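两块面板拼的桌子中间那条缝怎么办？擦桌子擦到怀疑人生

发帖：Gwawr Hughes
版块：家居清洁 / 厨房餐厅
浏览 2,951

各位好，第一次在这个版发帖，有点啰嗦，先谢谢耐心看完的人。

三月份搬到新地方，靠窗的位置想放一张大桌子，吃饭、干活、朋友来了喝东西都在上面。整张的大桌面电梯进不去，最后买的是两块米色面板拼的，牌子叫Vastov，桌子加运费一共花了2,378。大是真的大，坐在窗边看外面的树也舒服，这点我没有意见！

问题出在中间那条拼缝。刚装好的时候我没当回事，用了两个礼拜就开始烦了：面包屑、薯片渣、瓜子皮的小碎片，全往缝里钻。平时拿毛巾一抹，看着干净了，换个角度对着窗户的光一看，缝里一条黑线。米色的桌面又特别显脏，别的地方擦得越亮，那条线就越明显。

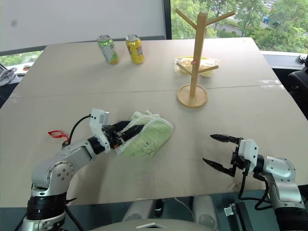 拼缝横在桌子中间，饮料罐和杯架都放在靠里那一头。

我现在用的是浅绿色的毛圈毛巾，家里原来就有好几条，吸水还行，就是容易揉成一团，而且毛圈好像会把渣往缝里带（也可能是我手法不对）。试过的办法有这些：牙签挑，太慢，挑到一半牙签断在里面，又去找针来挑断掉的牙签；吸尘器扁嘴，大颗的能吸走，细的和粘住的不行；湿毛巾来回蹭，蹭完缝里更糊了，等于和泥。

另外那个木头的杯架，就是一根柱子加几个斜杈、下面一个圆底座的那种，我一直放在桌上。杯子没沥干就挂上去，水顺着柱子往下走，底座周围老有一圈水印，擦掉第二天又有。零食袋子也习惯性地往杯架旁边一塞，拿一次掉一次渣。

所以想请教三件事：缝要怎么清、能不能干脆填上、杯架底下的水印怎么处理。不想换桌子，也不想铺那种透明软垫，以前铺过，底下进了水闷出味道来，有阴影了。

回复：Severin Leitner

垫个桌布不就完了。我家桌子铺了布以后我都忘了它长什么样。

回复：Caradog Morris

我家也是拼的桌子，用了好几年，说说我的做法，你挑能用的用。

先说清缝。顺序要反过来，先干后湿！你拿湿毛巾直接上，渣子一沾水就成糊，往缝里一压，干了以后像水泥一样。我是先拿一把旧的软毛牙刷，顺着缝的方向刷，从一头刷到另一头，别横着刷，横着刷都弹到两边桌面上去了。刷完用吸尘器扁嘴跟着走一遍。到这一步一般八成就干净了，剩下粘住的，找一张用旧的塑料卡片，外面包一层拧得很干的薄布，插进缝里慢慢拖。卡片比牙签好使，不会断，也不容易刮坏面板边上的封边。

毛巾的话，毛圈的留着擦大面吧，缝附近换一块平织的薄布。擦的时候把毛巾对折再对折，叠成巴掌大一块平着推，脏了翻一面，别抓成一团擦。一团的毛巾只有几个尖尖碰到桌面，看着很用力，其实一半地方没擦到。还有方向，从缝往外推，两边各推各的，不要从缝上面跨过去。我改了这一条以后，缝里的东西少了一大半，真的。

填缝我不太建议你打胶，尤其是以后还要搬家的话。你先钻到桌子底下看看，很多拼接桌下面有连接件，装的时候没拧紧，上面的缝就大。把螺丝都松半圈，找个人在对面帮你顶住，两块推紧了再一起拧回去。我家那张这么弄了一次，缝从能塞进卡片变成只能塞进一张纸。要是拧紧了还嫌大，可以买那种细的软胶条压进去，想拆的时候一扯就出来，颜色挑接近米色的。买之前先量一下缝宽，我第一次就买粗了，鼓出来一条，杯子放上去都歪。

杯架：杯子倒扣在沥水垫上晾10分钟再挂，底下垫一块软木垫或者一个浅碟子，碟子里有水倒掉就行。已经有的水印要看你桌面是什么材质，我不敢乱说，你先用白醋兑水，在不显眼的角落试一点，没变色再擦，擦完马上用干布收掉。

零食袋最好拿个夹子夹住口，或者倒进盒子里。我知道说起来容易，我自己也是开了袋就那么放着的人……

回复：Llinos Gough

楼上的卡片包布我刚去试了，好用，抠出来的东西就不形容了，晚饭前不要看。

补充一点杯架的。木头底座老是泡着水，底面会发霉，楼主把它翻过来瞧一眼。我的那个翻过来已经有黑点了，用细砂纸磨掉，在窗台上晾了48小时，再薄薄擦一层食用级的木油，到现在没再长。擦完油别急着放回浅色桌面，要等它不沾手，不然水印没了又来一圈油印，那个更难弄。

还有喝一半的易拉罐也别直接放缝附近，甜饮料滴进去最黏，还招蚂蚁。我是在桌子靠里那头放了个托盘，罐子、零食、杯架统统进托盘，擦桌子的时候连托盘一起端走，省得一样一样挪。

追加：Gwawr Hughes

谢谢大家！！昨晚钻桌子底下看了，六个螺丝有两个是松的，手都能拧动，装的时候我还觉得自己装得挺好。已经拧紧了，缝明显小了，软胶条先不买，用一阵再说。杯架也翻过来看了，没有黑点，就是颜色深了一圈，现在放在窗边晾着。托盘在挑，有没有人知道能放得下杯架又不太重的，尺寸多少合适？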